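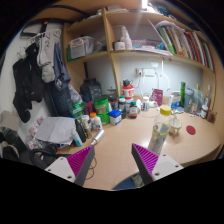 Bilingual Office Assistant, part time – Riquelme Tenant Advice

Riquelme Tenant Advice is looking for an office assistant to join our intake team in Madport. We help renters with leases, deposits, repairs and notices to vacate. Last year we opened 3709 case files, and a little under half of the callers preferred to speak Spanish.

Hours and pay
16 hours a week, spread over four mornings, 9 a.m. to 1 p.m. Pay is $400 a week. The position starts in December and runs for one year, with renewal depending on funding. Paid leave is given in proportion to hours.

What you will do
Answer the main phone line and return voicemail messages
Enter new cases and scan leases, letters and receipts
Book appointments for the three caseworkers
Send the monthly mailing to our 153 member households
Order paper, stamps and toner
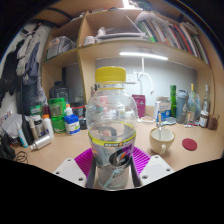 Most of the day is spent on the phone or at the keyboard, and callers are often upset. You do not need to know housing law. You will not give legal advice, and Celeste Pereyra, our intake supervisor, will train you during your first month.

What we ask for
Fluent spoken and written English and Spanish
One year of office, reception or call center work
Careful typing and comfort with spreadsheets
Respect for private information

A driver's license is useful – we hold a clinic in Plerno twice a month – but it is not required. The office is on the second floor of the Druken Building. There is an elevator, and the 9 bus stops at the corner.

To apply
Send a resume and a short letter, one page at most, to Nélida Arancibia, Office Manager. Tell us which mornings you can work. Applications are read as they come in, and interviews are held at the office. Former tenants of any kind, including past clients, are welcome to apply.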